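Tirelik Household Textile Care Survey: Data Card

Version and status

Release 2, issued Feb 1, 2018. This release replaces the first in full. Users holding copies of the earlier files should discard them, as the question codes have been renumbered and the two sets cannot be joined.

Summary

The Tirelik survey records how households look after clothing, bedding and other fabric goods at home. It covers washing, drying, mending, storage and disposal. The data were gathered by paper questionnaire and entered by hand at the Esposito office. The set is intended for teaching, for local planning of textile collection points, and for general study of household habits.

Contents of the release

households.csv: one row per household, 200 rows
items.csv: one row per fabric item reported, linked to households by the field hh_id
codes.txt: the list of answer codes and their meanings
questionnaire.pdf: the form as sent to households
changes.txt: differences between releases 1 and 2

The questionnaire has 69 questions. Questions on income were removed before printing and do not appear in any file.

Collection

Forms were delivered in October to households in the Mikar and Ulix districts. One adult in each household was asked to complete the form over a period of 20 days, noting each wash and each repair on the day it took place. Where a form came back with fewer than half of the questions answered, it was set aside and is not part of the release.

Households were asked to describe items in their own words. Staff then assigned each item to one of 35 item types. The original wording is kept in the field item_text, with spelling left as written. Names of family members have been replaced by the word "person".
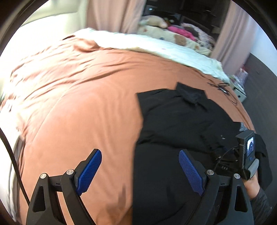
Dark and light fabrics are coded separately in the field shade. A garment with both was coded by its larger part. Patterned bedding proved difficult to place under this rule, and two members of staff sometimes chose different codes for the same item. In such cases the code given by the senior reader stands, and the field shade_query is set to 1.

Missing values

A blank cell means that the question was not answered. The code 98 means that the household wrote "do not know". The code 99 means that the question did not apply, for example where a household without a tumble dryer was asked how often it was used. Codes 98 and 99 must be removed before any average is taken.

Known limits

The Ulix forms were printed with an error in the section on wool. The words "hand wash" and "machine wash" were placed in the wrong columns on the first print run. Corrected forms were sent out, but it is not known which version every household used. Answers on wool from Ulix should not be compared with those from Mikar.

Households that mend a good deal may have been more willing to reply. No weighting has been applied to allow for this. The survey was carried out in autumn and says little about summer drying habits.

Terms of use

The files may be copied and used for study and teaching without charge. Published work should name the survey and the release number. Users must not try to identify any household, and must not pass the files on with the hh_id field matched to any other source.

Contact

Corrections and questions should be sent in writing to Dolores Blackwood, Records Section, Esposito office. Please give the file name, the row and the field concerned. Confirmed errors are listed in changes.txt at the next release.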